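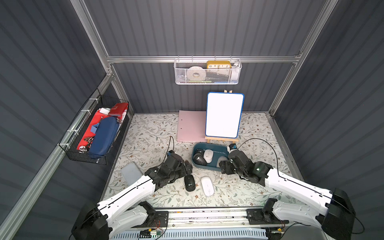 La celda con los dos brazos montados sobre el raíl delantero y la bandeja de los ratones.

Celda de sobremesa, parte 3: estructura, cableado y la tarea de los ratones

16 Jun 2023

En la entrada anterior dejé la estructura a medio atornillar y sin paredes. Desde entonces he cerrado tres lados, he fijado los brazos y he empezado a trabajar con objetos de verdad. Resumo lo que ha cambiado y lo que sigue pendiente.

Estructura

Todo es perfil de aluminio con escuadras interiores. Las paredes son panel acanalado gris oscuro, sujeto al perfil. Probé antes con un panel liso claro y los reflejos me obligaban a recalibrar la exposición cada vez que cambiaba la luz del taller; con el acanalado el fondo es bastante más uniforme.

El travesaño de la pared trasera iba a llevar solo una luminaria. De momento lleva una cesta de malla blanca con el reloj y la cinta, y en la pared izquierda hay otra negra atada con bridas. Las bridas aguantan, pero quiero cambiarlas por tornillería en T antes de noviembre.

La superficie es un tapete estampado con hojas y florecillas. Tiene más textura de la que recomendaría un manual de visión, y justo por eso lo he dejado: si la segmentación solo funciona sobre fondo blanco, no me sirve.

Brazos y raíl

Los 2 brazos van atornillados al mismo raíl metálico, en el borde delantero. En la primera versión cada uno tenía su propia base y la distancia entre ellas variaba lo suficiente como para invalidar la calibración. Con el raíl común mido una vez y guardo el valor.

El controlador es un Vundura de segunda mano, con el firmware sin tocar. Los cables de las pinzas salen en bucle hacia arriba. Con el bucle corto tiraban de la muñeca al girar; con el largo rozan a veces el antebrazo, sin más consecuencias. La electrónica auxiliar está por debajo del raíl, con el cableado de colores todavía a la vista. Falta una tapa.

La tarea

Ordenar ratones de ordenador: coger los que están sobre el tapete y dejarlos en la bandeja. Es un objeto ingrato para una pinza de dos dedos – carcasa curva, plástico pulido, altura distinta en cada modelo. Anisa Rahman, con quien comparto el taller, me pasó una caja de ratones viejos y de ahí salen todos.

He fijado la apertura de la pinza antes del descenso y limitado la velocidad en los últimos centímetros. El bucle de control va a 500 Hz, aunque el planificador trabaja mucho más despacio y ahí está el cuello de botella. Los fallos más frecuentes son de orientación: la pinza baja cruzada respecto al eje largo del ratón y lo empuja en lugar de cerrarse sobre él.

La bandeja también ha dado guerra. El borde levantado obliga a elevar la trayectoria, y con varios ratones dentro la segunda pinza tiene poco margen por el lado derecho. He añadido una zona de exclusión entre ambos brazos que resuelve el conflicto a costa de más de 2 segundos por ciclo.

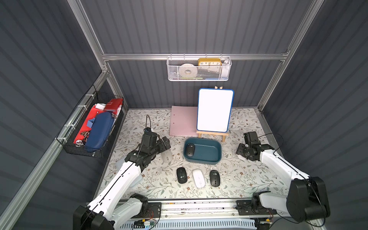 Pendiente

– Tapa para la electrónica bajo el raíl.
– Guía para los bucles de cable, seguramente impresa.
– Repetir la calibración de las cámaras de muñeca con el tapete puesto.
– Probar el planificador de Isstead, que admite restricciones de orientación en la aproximación.
– Subir los planos de corte del perfil. Los tengo con cotas a mano y hay que pasarlos a limpio.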